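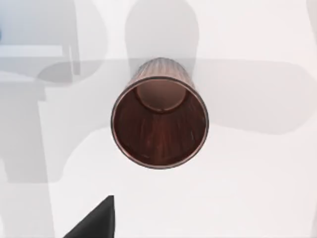
*A ribbed, copper-brown cup seen from above.*

## Hard water at Parnow: results and new descaling schedule

Readers on the upper floors have reported white film on cups, slow kettles and a chalky taste in tea. Hatem Fahmy tested the cold supply at the kitchen taps in April. Conductivity at the top-floor tap was 751 microsiemens per centimeter, and the drop test put the water well into the hard range. The incoming main gave nearly the same result. Scale is therefore entering with the supply and is not being produced by the building pipework.

Conductivity is a measure of everything dissolved in the water, including salts that never form scale. It is quick to take and useful for comparing one tap with another. The drop test measures calcium and magnesium directly and is the result to use when setting up equipment. Anyone programming a coffee machine or dishwasher should use the strip pinned inside the supply closet and enter the hardness band it shows. The factory default on most machines is too low for this building.

### What scale does

When hard water is heated, dissolved calcium bicarbonate breaks down and leaves calcium carbonate on the hottest surface available. In a kettle this is the base plate. In an instant water heater it is the element and the outlet valve. The deposit conducts heat poorly, so the element runs hotter for the same output and the safety cutout trips early. Two of the Rizzi heaters were taken out of service over the winter for this fault. Both elements carried a thick, even crust. The thermostats tested normal and were put back.

The film on cups is the same material in a thinner layer. It forms when a rinsed cup is left to air dry and the last of the water evaporates in place. Ribbed or fluted surfaces hold more water than smooth ones and show it sooner. A short soak in diluted citric acid will clear glass and glazed ceramic. Do not use acid on plated or lacquered cups, or on bare copper used for drinks. Wash these in mild detergent and dry them with a cloth.

### Softener

The Clistier softener in the basement treats the hot side only. The cold kitchen taps are left unsoftened for drinking, so kettles filled from them will continue to scale. The resin was checked during the April visit and is in fair condition. The regeneration timer had drifted and was running the cycle in the middle of the working day, when hot water demand is highest. During regeneration the unit bypasses, and untreated water goes straight to the heaters. The timer has been reset to 3 a.m.

Salt level should be checked when the basement meters are read. Use tablets only. Granular salt packs down in the brine tank and forms a bridge over an empty space, and the tank then appears full when it is not. If a bridge is found, break it with the plastic rod hung beside the tank.
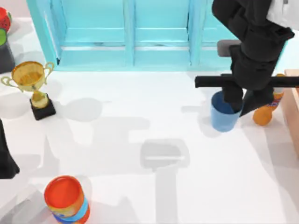 *White surface with a turquoise cabinet behind.*

### Counters and cabinet fronts

Splashes leave rings on any glossy surface. They are hard to see on white and easy to see on color. Wipe them while wet. Dried rings on painted fronts should be softened with a warm, damp cloth before wiping. Scouring powder will dull the gloss permanently, and citric acid should be kept off stone, grout and unsealed joints.

### Schedule

- **Kettles:** every 2 weeks, citric acid, one full boil, rinse until clear.
- **Instant heaters:** every 6 weeks, Moveo descaling liquid, power isolated at the wall switch.
- **Tap aerators:** remove and soak when the heaters are done.
- **Dishwashers:** top up salt when the indicator lights.

Moveo liquid must not be mixed with bleach or with any cleaner containing it. Gloves and eye protection are in the supply closet.

Heater work will be done on a Saturday morning, with the hot supply off until noon. Lungile Tshabalala is keeping the log and will post the floor order on the stairwell board. Report leaks, tripped cutouts or discolored water to her, giving the floor and the tap.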